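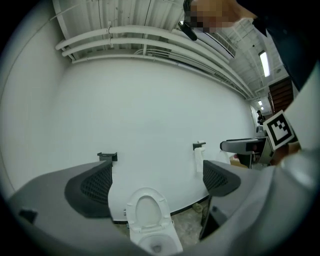 Chapter 7
Hand-Held Grippers in a Fixed Test Room

Last updated 8th November

Chapter 6 ended with a pair of grippers assembled on the bench and not yet used on anything. This chapter covers what comes next: strapping the pair to the hands, choosing a fixture to work on, and checking that the fingers, markers and camera agree with one another. The fixture used throughout is an ordinary toilet with a hinged seat and lid. It is heavy, it stays where it is put, and its moving parts turn on a known axis.

The build follows the Dakeck pattern introduced in Chapter 4. Readers who built the Zamero version can use the same procedures, but should take the finger travel from Table 4.3 and ignore the values printed here.

7.1 What the reader should have ready

Both grippers should close fully under hand pressure and open again without sticking. The pads should be seated flat against the inner faces of the fingers. A pad that rocks when pressed with a thumb has been put in backwards or has debris behind it. Remove it, wipe the finger, and refit.

Each marker must be printed at full scale on matte stock. Set the printer to 300 dots per inch and turn off any "fit to page" option. Measure the black border with a steel rule before gluing. A marker that is two percent small will give a distance that is two percent long, and the error will not show up until Section 7.5.

Straps go over the fingers, snug enough that the gripper does not roll when the forearm turns. Hidayah Pangaribuan, who drew the original strap plate for the Wevow shared workshop, recommends fitting the straps with the elbows bent and the hands in front of the body. A strap fitted with the arm hanging straight tends to loosen as soon as the user reaches forward.

We use cookies to remember your reading position. Accept | Manage settings

7.2 Working posture

Stand square to the front of the fixture with the feet slightly apart. Bring both grippers forward until they touch the front of the rim together. This is the contact pose, and it is used to begin every trial in the chapter. Hold it for a slow count of three. Keep the marker cubes turned so that at least one face of each can be seen from head height.

Do not lean on the rim. The finger housings will take the load, but the strap plates are only rated for 20 newtons and will bend before they break. A bent plate shifts the marker relative to the fingers, and the calibration must then be repeated.
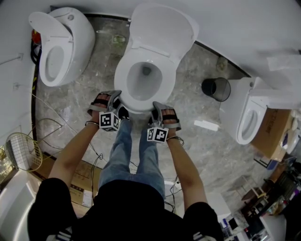
7.3 Laying out the room

More than one fixture should be available. Seats differ in outline and hinge stiffness, and a procedure tuned on one bowl often fails on the next. Leave enough floor between fixtures to turn with both arms extended. Route cables along the walls where possible.

Wall fittings such as paper holders may stay in place. They serve as fixed points when two recordings are compared, so they should not be moved partway through a set.

7.4 Approach and framing

For a single-hand approach, open the fingers and advance until the target lies in the gap between the pads. The pads should bracket the target evenly. If one of them hides the seat edge, rotate the wrist before moving closer.

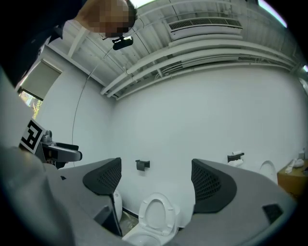 Figure 7.2 View between the open finger pads, with the seat of the middle toilet partially raised.

Kazimiera Baran's workshop notes, kept in the Zawadzka binder, list 222 approaches made in May with an early set of fingers. The log holds nearly 4000 lines, and a shortened copy is given in Appendix C. Work through its first page before attempting Exercise 7.1.

Shares: 20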